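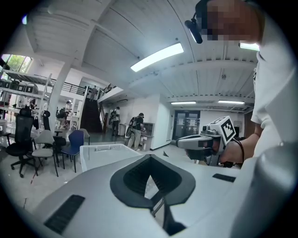

Money > For Kids > Why Do Stores Close?

Why do stores close?

Maybe you have walked past a store with paper over the windows and a sign that says "Closing Sale." A month later the sign is gone and the room is dark. What happened?

A store has to pay for a lot of things before it earns anything. It pays rent to whoever owns the building. It pays the people who work there. It pays for lights, heat and the things on the shelves. These payments are called costs.

The money that customers spend in the store is called revenue. If revenue is bigger than costs, the part left over is called profit. If costs are bigger, the store has made a loss.

A small example

Chantelle Hlongwane had a toy store on the main street in Amville. One of the things she sold was a puzzle. She bought each puzzle for 8 dollars and sold it for 11, so every puzzle brought in 3 dollars more than she paid for it.

Those 3 dollars were not all hers to keep. They had to help pay the rent and the electric bill too. On a slow day she sold 16 puzzles, and 16 times 3 is 48 dollars. If the bills for that day came to more than everything she made on puzzles and other toys, she lost money that day.

One bad day does not close a store. Most owners keep some money saved for slow times. January is often slow for toy stores, when the holidays are over and families are spending less. Trouble comes when the slow times go on and the savings run out.

What makes customers stop coming?

Sometimes a big employer leaves town. When the Todorova shoe factory in Puvville shut, 211 people lost their jobs. They still bought food, but they cut back on haircuts, toys and eating out. The barber and the diner had fewer customers, even though they had done nothing wrong. Then the diner needed fewer waiters, and those waiters had less to spend as well. A problem in one place can spread to others this way.

Sometimes people change how they shop. They may order online, or drive to a bigger store with lower prices. And sometimes the rent goes up – the store may be just as busy as before, but its costs have grown.

What happens to the workers?

Workers who lose their jobs when a store closes are "laid off." It is different from being fired for doing a bad job. Many can get unemployment benefits, a payment that helps for a while as they look for new work.

What happens to the building?

It may sit empty for months. An empty building earns no rent, so the owner may lower the price, and a lower rent can give a new business a chance to start. Chantelle's old store is now a bike repair shop run by Unai Prieto.

Words to know

Costs – the money a business has to pay out
Revenue – the money a business takes in
Profit – what is left after the costs are paid
Loss – what happens when costs are more than revenue
Laid off – losing a job when the business no longer has work for you or can't pay you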